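4. Puesta en marcha del puesto de ropa (Stikach, dos manos)

Usamos cookies propias y de terceros para mejorar su visita. Aceptar | Configurar

Leer antes el apartado 3. Versión del 6 de julio de 2023, revisada por Retno Sinaga.

1. Perchero en el centro, sobre suelo llano. Prendas en percha, con sitio libre en la barra.
2. Cables del suelo: apartar todo lo posible hacia la pared antes de dar corriente.
3. Abrir Janach en el portátil. Esperar el aviso de brazos listos, unos 6 minutos.
4. Manos abiertas antes de acercarse a la barra. Si una queda cerrada, repetir el paso 3.
5. Coger una sola prenda, por arriba. Los abrigos largos al final.
6. Anotar cada fallo en la hoja. El codigo 279 es agarre perdido; el 545, avisar a Tudur Gethin.

PRECAUCIÓN: nadie entre el perchero y los brazos durante el movimiento. Parada a mano siempre.

Nota para el personal. Antes colgar y descolgar lo hacía todo el turno. Ahora una persona se queda sentada con el portátil y el resto pasa a revisar y a costura. No se quita a nadie del turno, pero el trabajo cambia: menos hombro, más pantalla. Rotar el puesto de portátil, que cansa la vista. Quien no tenga la formación hecha no opera solo. Dudas de horario, a Veronika Barta, no al técnico.

Mantenimiento a los 3.000 ciclos: yemas de los dedos y juntas, ver apartado 6. No usar disolvente, se estropéan.
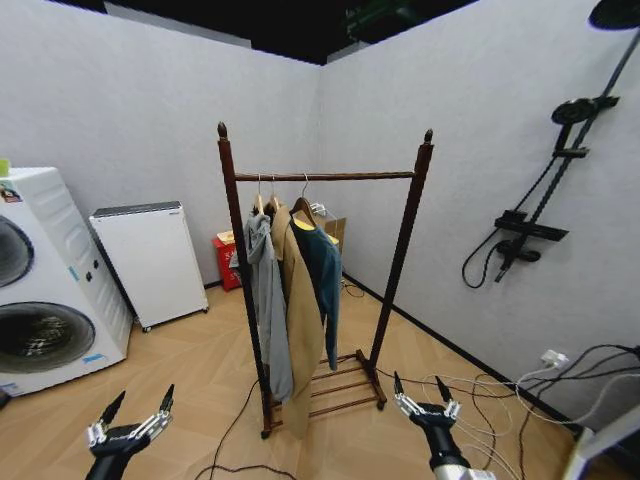
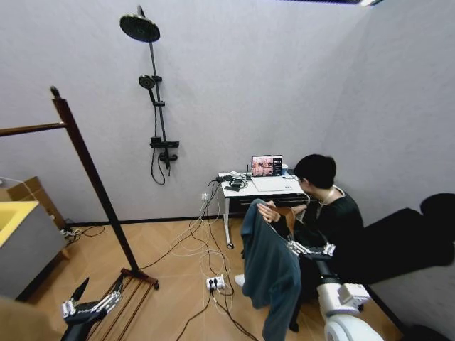

Fig. 4. Perchero y manos. Primera imagen: manos abiertas, prendas en la barra (pasos 1 y 4). Segunda: prenda cogida y operador junto al portátil (paso 5).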